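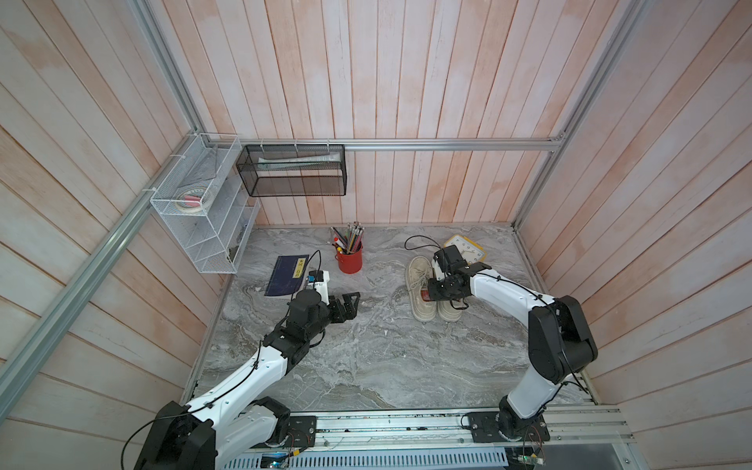 Ornwood Whitewash for Interior Boards

Item 587
Sizes: quart, gallon, 5 gallon pail
Finish: flat
Cleanup: soap and water
Ships from: Flaldale

Ornwood is a thin, water-based whitewash for bare interior wood. It goes on with a brush, wipes back with a rag, and leaves the grain showing. Most customers use it on plank walls, ceilings, wainscoting and the backs of bookcases. It also works on picture frames, crates and unfinished furniture, although anything that gets handled every day should have a clear coat over it.

The base is white. Four tints are stocked: Oat, Fog, Peach and Shell Pink. Tints come in small bottles and are stirred into the white just before use. You can mix two tints in one batch or put them on separately while the first is still damp, for a streaked look.

What the wash will and will not cover

A wash is much thinner than paint. Knots, nail holes, pencil marks and water stains will show through one coat and most of them will show through two. If you want a solid white wall, buy a primer and a wall paint. If you have old pine that has turned orange and you want it lighter, two coats of Ornwood will take most of the orange out but not all of it. Wood that has already been varnished or waxed has to be sanded to bare wood first. The wash beads up on varnish and rubs off when dry.

Cedar and redwood can bleed brown through any water-based product. Test a scrap and leave it overnight before you start on a wall.

Coverage

One gallon covers 587 square feet of smooth planed board in one coat, which is where the item number came from. Rough-sawn board soaks up a lot more, so plan on half that. A quart is enough for a small closet or a bookcase. Please measure before ordering the pail, as we can't take back a pail once the seal is broken.

Before you start

Sand smooth boards lightly with 120 grit, going with the grain. Vacuum the gaps between boards as well as the faces – dust in the gaps turns to gray paste when the brush hits it. Wipe down with a damp cloth and let the wood dry. Fill nail holes with a white or natural filler and sand the filler flush. Filler takes the wash differently from wood, so keep the patches small.

If the boards are not up yet, coat them flat on sawhorses and do the edges and tongues first. Boards shrink in winter, and an uncoated tongue will show as a dark line in January.

Applying

Stir the can, don't shake it. Pour what you need into a tray and add tint if you are using it. One bottle of tint to one gallon of white gives the color on the sample card. Write down what you mixed. Matching a batch by eye later is hard.

Work one or two boards at a time, full length, with a 3 inch synthetic brush. Wait two minutes and wipe with a clean cotton rag in one long pass. Wipe sooner for a lighter color and later for a heavier one. Don't stop in the middle of a board, and don't go back over a board that has started to dry.

For the streaked look, brush on plain white first. While it is damp, dip the tip of a dry brush in the tinted mix, knock most of it off on the tray and drag it down the board. Peach and Shell Pink are the two colors people use most this way. They look stronger in the tray than they do on the wall.

The room should be between 50 and 70 degrees. Above that the wash dries too fast to wipe evenly. Turn off fans and keep the sun off the boards if you can.

Drying

Dry to touch: 40 minutes
Second coat: 2 hours
Clear coat: overnight
Hanging things on the wall: 5 days

Clear coat

Bare whitewash marks easily. On ceilings and high walls that doesn't matter and you can leave it alone. In kitchens, mudrooms, kids' rooms and workshops, put a water-based flat clear coat over it. We sell Pickering Flat Clear for this and have tested the two together. Oil-based clear coats will turn the white yellow within a year, and the pink tint goes closer to salmon. Skip them.

Do not use Ornwood on floors, countertops, cutting boards or anything outdoors.

Cleaning and touch-up

Dust with a dry cloth. For marks, use a damp sponge with a drop of dish soap and don't scrub. Scuffs on an uncoated wall can be touched up with a little wash on a rag, feathered out to the edges of the board. On a coated wall, sand the scuff with 220, touch up, let it dry and spot in the clear.

Leftover wash keeps for a year in the closed can. Don't let it freeze. Once tint has been added, use it within a month.

Sample boards

Sample boards are pine, 5 inches wide, with one coat on the left half and two coats on the right. All four tints and plain white are available. The streaked sample is Peach and Shell Pink together over white. Samples are done by hand at the Tadside shop, so two boards of the same color won't be identical, and your wall won't be either.

Customer note

"I did a spare room in old tongue and groove. One gallon was plenty for one coat and I had to open a quart to finish the second. The wiping is the slow part. I would get a helper next time, one to brush and one to wipe." – Hollis Dvorak

Ordering

Quarts and gallons ship in two working days. Pails go by freight and need someone there to sign. Orders for pickup at Tadside are ready after 2 p.m. the next working day – come to the side door and bring the order number. For questions on wood type, odd colors or large jobs, ask for Jamie Mottram at the Tadside counter.

Also in this line: Ornwood Tint Bottles, Ornwood Wiping Rags (bag of 40), Pickering Flat Clear, Pickering Brush Soap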